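4. Setting up the Sturka match clock at Akstead

4.1 Switch on the scoreboard at the wall and wait 8 seconds for the self-test.

4.2 On the handset, hold MODE and enter channel 336.
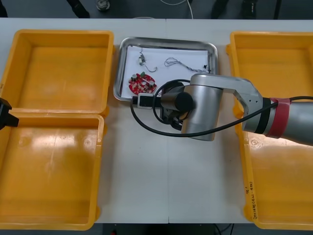
4.3 Select FOOTBALL, then set the half length. Junior fixtures need the short setting.

Caution: do not change channel once the clock is running. The score will be lost.

4.4 Press HOME and AWAY in turn and check that both panels return to 0.
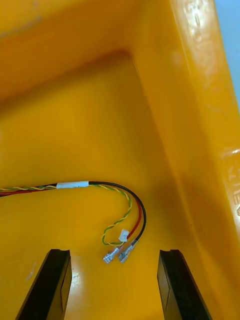 Kekgate League, Ground Equipment Section

4.5 Set brightness to 7 for evening kick-offs.

Note: handsets supplied before August use the Swai menu. See section 6.
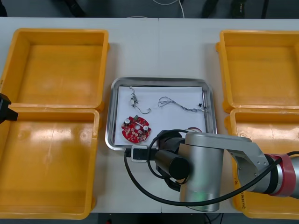
Fig. 4. Yellow bins on the white tabletop.

4.6 Press START at the whistle.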